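Posted in March by Jarmila Kováčik

We use cookies to remember your reading position. Accept | Settings

Chapter 3
Budgeting for a Manipulation Workcell

3.1 Scope of the chapter

The previous chapter dealt with selecting a task. This chapter assumes that the task has been selected and that the reader must now prepare a purchase plan. It covers the equipment list, the split between one-time and recurring costs, the treatment of spare parts, and the order in which items should be bought. Robot arms are covered in Chapter 4, where the purchase is large enough to need its own method.

Most first budgets fail in the same place. The buyer prices the arm, the controller, and the safety equipment with care, and then enters a single line called "accessories." In a manipulation project that line contains the grippers, finger pads, cables, mounts, work surface, and objects to be handled. Each of these wears, breaks, or turns out to be the wrong size, and each has its own lead time.

3.2 Equipment at the point of work

A useful starting point is the work surface. The buyer lists everything that must be on it, attached to it, or within reach of it during one work cycle, and then lists what connects those items to the rest of the room. Hand-held grippers, for example, bring cables with them, and the cables need a route that does not cross the handling area more than necessary.

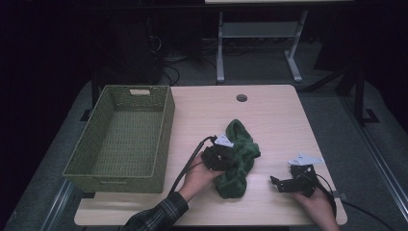 Handling a green fabric item with hand-held grippers.
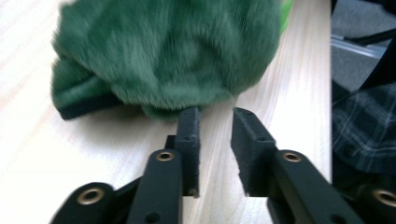
Three cost groups follow from this method. The first is durable equipment: tables, rails, stands, and computers. These items are bought once and can usually be carried over to the next project at full usefulness. The second is working equipment, such as gripper bodies, linkages, and cables. It should be written off over the life of the project. The third is consumable material, which includes finger pads, fasteners, cable ties, and the handled objects themselves.

Handled objects are often left out of the third group. Soft goods change with use. A cloth that has been gripped and folded for several weeks no longer behaves like a new one, and a supplier may stop selling the same item in the meantime. Identical replacements should be bought with the first order and stored in sealed bags.

3.3 A worked allowance

Consider a planning team at Rinodton that intends to operate a single table with two hand-held grippers. The team has set 2,000 dollars for working equipment, excluding computers. The method used in this book reserves 20 percent of that amount for spares before any supplier is contacted. The remaining 1,600 dollars is the figure used when quotations are compared.

The reserve is fixed first so that an attractive quotation cannot absorb it. Rinodton received quotations from Cirnent and Rusnák. Cirnent offered the lower unit price but sold pads only with complete fingers. Rusnák charged more per gripper and sold pads separately. Over a long project the second offer may cost less, and the comparison must therefore be made on expected total cost. Table height, cable length, and connector type should be stated in the request so that both suppliers quote for the same conditions.

3.4 Order of purchase

The work surface and its fixings are bought first, followed by one gripper. The second gripper is ordered after the first has been mounted, connected, and used on the intended objects. Section 3.5 develops the replacement schedule and introduces the Semside worksheet, on which the exercises are based.

Comments

tmarsh: Does the 20 percent include shipping on the spares? Our freight charges are nearly as high as the parts.

J. Kováčik: Yes. Enter the delivered price.

polly_w: We skipped the sealed bags and the replacement cloths had faded by summer. Would put that in bold.

gdr: The link to the worksheet does not open for me.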